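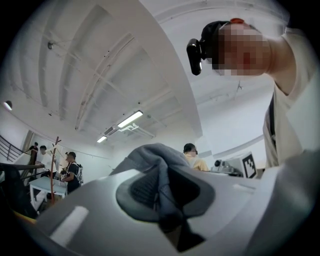

## The Slow Return of the Gray Blanket

Wamska makes one product, a recycled wool blanket, and has made it in Covden for 19 years. The yarn is spun from sorted clothing waste. Most of it arrives as knitwear, which opens more easily than woven cloth and leaves longer fibers.

Sorting is done by color. The mill does not dye, so the shade of each batch depends on the mix of garments. Gray is the most common result and the cheapest to repeat.

Recycled wool has a known weakness. Pulling old fabric apart shortens the fiber, and short fiber sheds. Wamska blends in new wool to hold the yarn together, then washes the finished cloth under light pressure until the surface closes. A standard batch is 393 blankets.

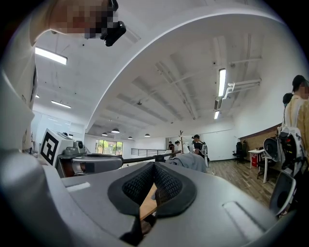

*Reading time: 2 minutes*

The looms are older than the company. Two came from the Mihăilă mill when it closed, along with 2424 spare parts, listed by hand in a ledger that is still in use. Worn parts with no spare are copied in the machine shop at Dolar, a short drive north.

Speed is the main cost. Short-fiber yarn breaks under tension, so the looms run well below their rated pace, and each break must be tied by hand. Orders above 1000 blankets are split across two seasons.

Care is simple. Wash cold, dry flat and brush once the surface is fully dry. Some shedding is normal in the first few washes. The mill repairs edges at any age but does not patch holes larger than a palm. Repairs are accepted in April.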